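A visit to the Weldale basket works open day
November 2021
By Lorena Yáñez

Weldale opened its doors to the public for the first time in two years, and I drove out with Kyung-hwa Heo, who wanted to see where the storage baskets in her classroom come from. The site is on the far side of the rail line at Sodberg, past the grain co-op. There is a sign at the turnoff but it faces the wrong way if you are coming from town, so watch for the co-op silo and turn left straight after it.

Parking was in the truck yard. Entry was free, and you signed a sheet at the gate and were given a visitor badge and a pair of foam earplugs. Closed shoes were required. A couple ahead of us had come in sandals and were lent rubber boots from a bin inside the door.

Tours went in groups and took 55 minutes. We were put in the second group of the morning and had time for a tea in the lunchroom first. The walls there are covered in old catalogue pages, mostly laundry tubs and bread crates. Kyung-hwa found the crate her father used to carry oranges in, or one very like it.

The first stop was the resin store. The plastic comes in as small pellets in large bags and is coloured by mixing in a second, much smaller amount of coloured pellets. Our guide passed a scoop of each around the group. The coloured ones are so strong that a cupful will do a whole bag. Black is the cheapest colour to make and the easiest to keep consistent. Orange is the one they have trouble with, and a batch that comes out too pale gets ground up and goes into the black.

From there we went to the moulding hall, where the earplugs were needed. The presses run in a line down one wall and the finished baskets drop onto a belt. Each press makes a single shape until the mould is changed. A mould change for the small baskets takes most of a morning, and for the big tubs it can take a full day. The guide said they had 2,293 baskets of one size to get out for a school supplier before the moulds could be swapped over, so everything we saw running was the same medium tray in grey. I would have liked to see a change being made, but you can't have everything on an open day.

The holes in the sides were the part I had wondered about. I had assumed they were punched out afterward. They are part of the mould, and the plastic flows around the pins to make the lattice. Fewer holes would be easier to mould but would use more plastic and make a heavier basket. The trade-off has been argued over at Weldale for as long as the guide has worked there, and the current pattern has been in use for eleven years. He showed us an older one with round holes, which collected dust in the corners and was harder to wash.

After the moulding hall comes trimming, where any extra plastic along the rim is taken off by hand with a short blade. I ran a thumb along a rim before and after and the difference was plain. The offcuts go in a drum under the bench and back to the grinder.

The warehouse was next, and it was cold. The racks go up to the roof. There was a pallet there for Sotiropoulos, the kitchenware shop on the main street in Sodberg, and another for Grustoseo, which I had not heard of but which takes more of the small baskets than any other customer. The guide gave the figure for their last order as 1,153. They sell them for desks and bathroom shelves.

The small baskets are the ones most people came to see, going by the crowd in the last room. They are laid out on tables there so that you can look at the colours side by side. We spent longer in this room than in any other. The mesh lets you see what is inside without lifting the basket down from a shelf, and Kyung-hwa says it also lets the pencil shavings out onto the shelf, so it depends what you keep in them.
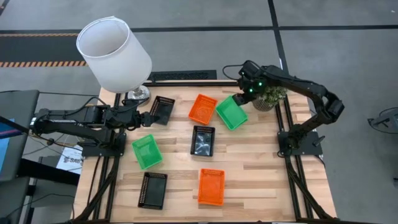

Small mesh baskets in black, green and orange, one with a piece of crumpled clear plastic in it.

I like the green best. The orange would be easier to find in a cupboard. Kyung-hwa uses one colour per table group in her classroom and would like a fourth colour, and she put that on the comment card. There was talk of a blue for December but the guide would not promise it.

The factory shop is in a shipping container beside the gate. It sells seconds, and the faults are mostly marks in the colour or a slightly bent rim. I bought four small ones and a bread crate. Kyung-hwa bought almost as many as would fit in the back seat. The shop took cards, though the machine was slow and there was a line. Bring your own bags or a box.

A few notes for anyone going next time. The washrooms are in the office building and not in the hall, so go before the tour starts. The floor is level the whole way and there was a woman in our group with a walker who had no trouble, but there are no seats between the lunchroom and the last room. Children under eight can't go into the moulding hall. The sausage sizzle ran out of onions before noon. Phone signal is poor past the rail line, so look up the way home before you leave town.

Weldale plans to hold the open day again next year. No date has been set, and they will put it up on the gate and in the Sodberg library.

4 comments | 17 shares

Contact us | © 2021 All rights reserved | Back to top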